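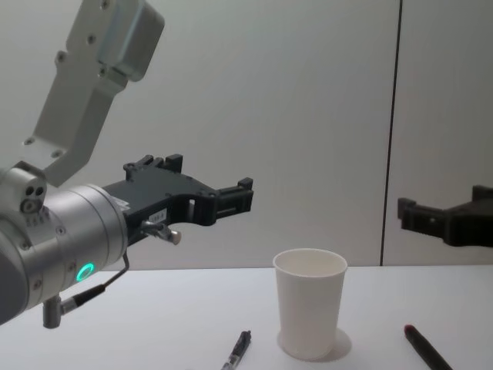 4. Setting Up the Writing Table

This section applies to the white-topped tables supplied for registration points, reading rooms and shared work areas. It covers placing the table, preparing the top, laying out pens and cups, and clearing the table at the end of the day. Assembly of the legs and crossbar is covered in Section 3 and must be complete before the steps below are started.

4.1 Before You Begin

Have the following within reach:

Two soft, lint-free cloths
A mild dish soap solution
A spirit level
Felt pads, one for each foot
The Asent surface card supplied with the table

Keep the surface card. It carries the finish code that must be quoted when a replacement top is ordered. Tables delivered before November carry the same code on a sticker under the top.

4.2 Placing the Table

1. Choose a position against a plain wall or wall panel. Leave a gap of 3 inches between the back edge of the table and the wall.

2. Check that the table does not stand across a panel joint where the joint cover is raised. Flat joints require no special treatment.

3. Attach the felt pads and lower the table onto its feet. Two persons are required for this step.

4. Place the spirit level on the top, first lengthwise and then front to back. Turn the adjusting screw on each foot until the bubble is centered in both directions.

5. Press down firmly on each corner. If the table rocks, repeat step 4.

CAUTION: Do not drag the table by its top. The fasteners beneath the top are not designed to take a sideways load and may pull out.

4.3 Preparing the Top

6. Remove the protective film, starting at a corner and pulling it back slowly at a low angle.

7. Wipe the full surface with a cloth dampened in the soap solution. Wipe again with clean water and dry with the second cloth.

8. Allow the top to stand uncovered for 9 hours before first use. Adhesive residue that remains after this period may be removed with the Galuvwood cleaning paste. Test the paste on the underside first.

NOTE: The finish shows dark marks readily. Scouring powder, abrasive pads and bleach will dull it permanently and are not covered by the warranty.

4.4 Laying Out the Table

9. Set out one pen and one marker at each place. Pens are for forms and sign-in sheets. Markers are for name badges and cup labels.

10. Lay both items flat on the table with their caps on. Uncapped markers must never be left on the top, even for a short time.

11. Where drinks are permitted, provide paper cups only. Write the user's name or place number on the cup before it is filled.

12. Stand the cup to one side of the writing area, well back from the front edge and clear of any papers.

13. Keep spare cups in their sleeve on a separate shelf. Stacks of cups on the writing table tip easily and reduce the space for forms.

CAUTION: Hot liquids above 67 °C may leave a ring in the finish if the base of the cup is damp. Use a Løken coaster wherever hot drinks are served.

4.5 Ink and Marker Stains

Treat stains as soon as they are noticed. Older stains may require more than one treatment.

Ballpoint ink: Apply soap solution, wait one minute and blot. Do not rub in circles.

Water-based marker: Wipe with a damp cloth.

Permanent marker: Moisten a cloth with isopropyl alcohol and work from the outside of the mark toward its center. Rinse with clean water at once. Keep alcohol away from the edge strip, where it can soften the glue.

Coffee or tea: Wipe with soap solution, rinse and dry. If a faint ring remains, apply the cleaning paste as described in step 8.

4.6 End-of-Day Clearing

14. Empty all used cups before placing them in the waste container.

15. Return pens and markers to the Jalen supply tray. Discard any marker that no longer writes cleanly.

16. Wipe the top and leave it bare overnight. Table covers may trap moisture and should be fitted only when the surface is fully dry.

17. Check the level of the table once a week during the first month, and after any move to another room.

4.7 Replacement Parts

Felt pads, adjusting screws and edge strips are available separately. Request form 79 from the supply office and enter the finish code from the surface card. Tops are supplied without fasteners, and the existing fasteners may be reused if their threads are undamaged.

Section revised 30 March 2019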